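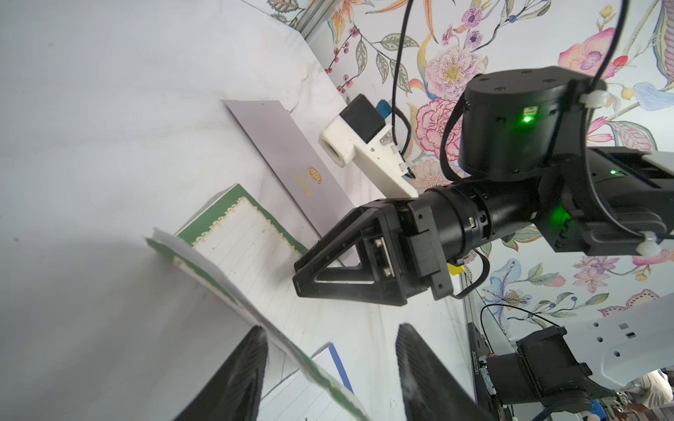

Vatoslow is a Western film written and directed by Keir McIver. It stars Sorcha Hepburn as a widowed land surveyor and Ruaridh Mackay as the rancher who hires her to redraw the boundary of his property. The story is set in 1905 in the fictional valley town of Vatoslow, which gives the film its title. It was produced by Orcombe Pictures.

Plot

Ada Cowie arrives in Vatoslow by mail coach to finish a survey left undone when her husband died. The work has been paid for by Thomas Rule, the largest landowner in the valley, who expects the new line to give him the only year-round spring. Ada finds that her husband's field book places the spring on the land of a neighboring family, the Sayeghs, and that two pages have been cut out of it.

Rule offers her a second fee to leave the book out of her report. She refuses and moves her camp to the Sayegh farm, where Mariam Sayegh (Nesma Fahmy) has been keeping watch over the water at night. Rule's foreman, Dunn (Sepehr Nazari), is sent to pull up the survey stakes. He does so twice, and on the third night stays to talk. He admits that he cut the pages out himself and gives them back to her.

The boundary hearing takes up most of the last act. Ada's report is accepted, and Rule loses the spring. He rides out that evening to burn the Sayegh barn and is shot by Dunn at the gate. Ada leaves on the morning coach.

Cast

Sorcha Hepburn as Ada Cowie
Ruaridh Mackay as Thomas Rule
Nesma Fahmy as Mariam Sayegh
Sepehr Nazari as Dunn

Production

McIver wrote the first draft as a stage play with a single set, the hearing room. The valley scenes were added after Orcombe agreed to finance a feature. The part of Dunn was small in the play and grew through later drafts, and the gate shooting did not appear until the last of them.

Filming began in June and lasted 19 days. The main street was an existing set, repainted and fitted with new signs. The hearing was shot in story order over 3 days with two cameras. Hepburn learned to use a period transit for the role and handles the instrument herself in all but one shot, a close view of the lens being leveled.

The film has very little music. A fiddle tune is heard under the opening titles and again when Ada leaves, and a hymn is sung at the burial of a ranch hand. McIver cut a longer score during editing.

Release

Vatoslow opened on a Friday in a small number of theaters and was widened the following week. The home video edition was issued by Seltero with a commentary by McIver and Hepburn. It also includes a longer version of the hearing, in which the town clerk reads the whole of the original land grant aloud.

Reception

Reviews were mostly favorable. Critics praised Hepburn and the hearing scenes, and several singled out Nazari for the night conversation at the stakes. The ending drew more complaints. Some reviewers felt that the shooting belonged to a more ordinary Western and that the dispute had already been settled in the hearing room. Mackay's accent was also criticized.

See also

Revisionist Western
Range war
Water rights in fiction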